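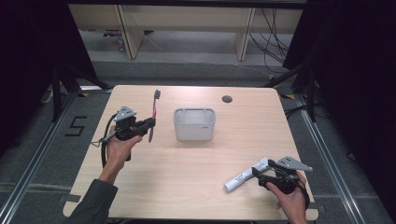 图3 牙刷和牙膏，浅木纹桌面

三、洗漱柜安装后的收纳与日常使用（Pamcombe 挂墙式洗漱柜）

先看完再动手。柜体没上墙的，回第二节。

1. 撕掉层板保护膜。边角残胶用温水加一点中性洗洁精擦，别用钢丝球，别用酒精。

2. 装层板托。左右各两个，孔位从下往上数第3个。推到底，听到咔一声。没响就是没到位，拔出来重推。

3. 放层板，磨砂面朝上。晃一下，不晃再放东西。

注意：每层限重大约500克，只放牙刷、牙膏、漱口杯这类小件。大瓶洗发水放地柜。

4. 牙刷杯放最左边格子，底下有排水孔。刷头朝上，刷毛别挨着柜门。几个人共用的，杯子分开。

5. 牙膏平放或倒立都行。盖子拧紧，漏出来的膏体干了会堵排水孔，到时候要用牙签一点一点的挑，很烦。

6. 关门试一次。门关不严：先看有没有东西顶着，再调铰链。铰链前面那颗螺丝管左右，后面那颗管进出，每次拧半圈，拧完关门看缝。别一口气拧到底，会滑丝，滑丝了只能整个换。

小心：门镜是玻璃。调铰链时另一只手扶住门板下沿，小孩先请出去。

7. 打胶。柜体上沿和墙之间一条就够，下沿不打，留着走水汽。打完12小时内不要洗热水澡，胶没干透会起泡。Rondetti 的防霉胶可以用，别家的看清楚是不是中性，酸性的会腐蚀镜子背面。

清洁
每周把层板抽出来冲一次。水温别超过40度，层板会变型。擦干再装回去。排水孔顺手通一下。

常见问题
柜门响：铰链上滴一滴缝纫机油，多了沾灰。
层板发黄：牙膏渍居多，小苏打调糊敷一会儿再擦。还黄就换，配件号见包装盒侧面。
牙刷杯底有黑点：霉。杯子泡一下，格子擦干，柜门开着晾一晚。
镜子边缘发黑：多半是用错胶了，见第7步。这个不在保修范围内。

缺件、错件：找 Gramville 门店售后，报箱子上的批次号。层板托最容易丢，拆箱的时候先找一个小透明袋，粘在泡沫夹层里面。Ung 系列老款的层板托不通用，孔径小一圈，别硬敲，

敲裂了侧板没得补。

本节修订：Leandro Aravena，2026/10/10。铰链图下一版补上。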